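Brellatness Teardown Cell

From the Kenow Bench Wiki, the one where we're allowed to write like people
14 comments · 65 shares

The Brellatness teardown cell (most of us just say "the cell") is a small robot workstation set up to take desktop computers apart and put them back together. It's one bench, robot arms with grippers, a fixture plate and whatever tower we've laid down that day. I've looked after it since May, when Jabari Magesa moved over to the Carrasco line and left me his hex keys and a very long text file. Most of what follows comes out of that file, plus the things I've had to learn by getting them wrong!

Layout

The bench is built from aluminum profile with slots running its whole length, and I love it for that. You can bolt anything anywhere. You can also bolt anything slightly crooked anywhere, so the first thing I do after somebody has moved hardware is run a square along the fixture plate and check it against the slots.

The computer goes on its side with the open side up. Jabari tried standing a tower upright once, early on, and his notes on that take up a single line I can't repeat on a wiki. On its side, everything we care about faces the ceiling, and the arms can come straight down. I push the case up to its stops, mark two corners with tape and then leave it alone.

Wrist camera setup

Each time a gripper comes off, the wrist camera has to be checked again, and this is the job I get asked about most. Clean the lens first (dry cloth, please, no window spray), bring the arm over the processor socket by hand, and look at what you've got on the monitor before you touch a single setting.

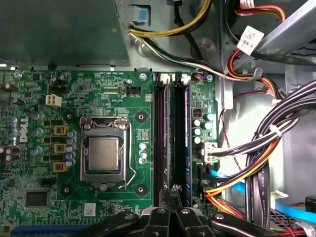 I focus on the smallest lettering I can find on the board, and when I can read it without squinting I lock the ring and walk away. It's very tempting to keep fiddling. Don't. The one time I spent a whole afternoon chasing a slightly crisper picture, I ended up with a lens that was beautiful at one height and mush at every other. After focus comes the offset check: the arm visits the same point from 8 different approaches, and if the results drift apart I redo the calibration from the top. Teodoro Zabala wrote the script for it, and it's a lovely piece of work, apart from the beep.

Keep the lighting the same as on a normal working day, too. Shiny metal around a socket can fool you badly if you calibrate with the blinds up and then run with them down.

Gripper care

Gripper fingers wear at the tips, and you'll feel it before you see it. Run a fingernail across the contact face with the power off. If it catches, swap the pair. I change both fingers together even when only one looks bad, and I write the date on the bag the old ones go into. We get our finger blanks from Goresine, who ship them 11 to a box, a number I have never gotten anyone to explain.

After a swap I do a slow run with a part in the grip, at low speed, with my hand near the stop button.

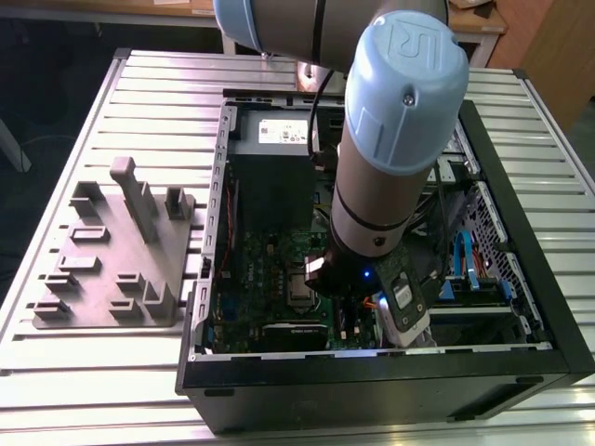

Grip force is the setting people most often want to crank up, and I get it, a dropped part is embarrassing. But light parts don't need much, and too much squeeze will bow a thin cover. Start low, lift, hold still, then tilt a little and see if anything slides. A flat, boxy part like the gray-and-white one in the gripper there is a good test, because it sticks out a fair way from the fingers and any looseness gets magnified at the far end. Do that test over the case only when you're happy with it over the bench. (Ask me how I know.)

The arm's own cable deserves a look at the same time. Move the wrist through the whole range it uses for the job and watch the slack. You want enough for the deepest reach into the case and no big loop left over to snag on a bracket.

Fixture plate

Parts that come out of a computer need somewhere to go, and that's the plate to the left of the case. Its raised blocks and slots each have a saved position in the program. If you lift the plate off to clean it, you have to teach at least two of those positions again, even if you swear you put it back exactly where it was. I use the tall post for one of them, as it's easy to find by eye.

Crumbs of plastic collect in the slots. A soft paintbrush gets them out, and a shop vac on low is fine too. Compressed air just sends everything into the open computer.

Routine checks

Jabari's original list had a lot more on it, but these are the ones I really stick to:

1. Wipe the camera lens and run Teodoro's offset script every Monday. The last full redo was Mon 26 October, and it's held nicely so far.

2. Every 300 cycles, check the finger tips and snug up the gripper mounting screws.

3. Tuck loose cables inside the computer away from the reach path before the first run of the day. Wires creep, and a gripper coming down on a bundle will stop the job faster than anything else.

4. Park the arms clear of the case, then look straight down into it and make sure nothing has been left lying on the board.

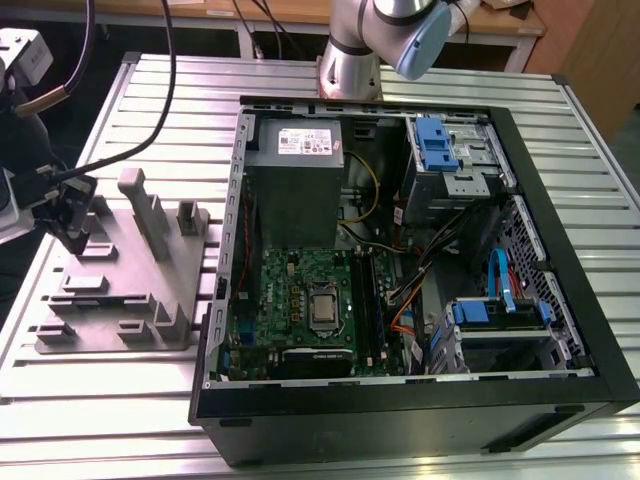
Common faults

Arm stops partway down into the case. Nine times out of ten it has touched a cable. Back it out by hand, never with the resume button, and move the cable.

Part sits crooked on the plate. Usually the plate has shifted, sometimes the finger tips are worn. Check the plate first, it's quicker.

Camera view looks soft all over. Fingerprint on the lens. Mine, generally.

Offset script fails on one approach and passes the rest. I still don't have a good answer for this one. Restarting the controller clears it, and Teodoro wants the log file before you do that, so please save it for him.

See also: Carrasco line, Goresine finger blanks, Bench squaring

Contact the page keeper · © Kenow Bench Wiki contributors · Back to top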